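Tavares says its wallpaper will outlast your mortgage

Home decor chain Tavares will start selling a peel-and-stick wall covering in May that it claims can be put up, taken down and put up again without losing its grip.
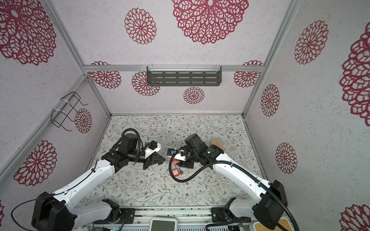
The line, called Fellusar, comes in 14 patterns, most of them florals, at $8 a square foot. That is a lot to ask for something many renters will leave behind.

The company bases its promise on a test of 2,620 panels. It has not said how long they stayed on the wall, what kind of paint was under them or who did the checking. A spokeswoman said the full results would be shared "when they are ready." The product, apparently, is ready now.

Samran Nilsuwan, who has hung paper in Lovholm homes and rentals for years, has heard this kind of thing before. "Flat wall, fresh paint, no kitchen steam — sure, it sticks," he said. "Show me one of those."

Janaína Lopes, a buyer for rival store Ornent, said her shop dropped a similar line after too many returns.

Tavares is offering a four-year warranty. It does not cover bathrooms, textured walls or damage to paint. The Lovholm store will have sample rolls out on Saturday.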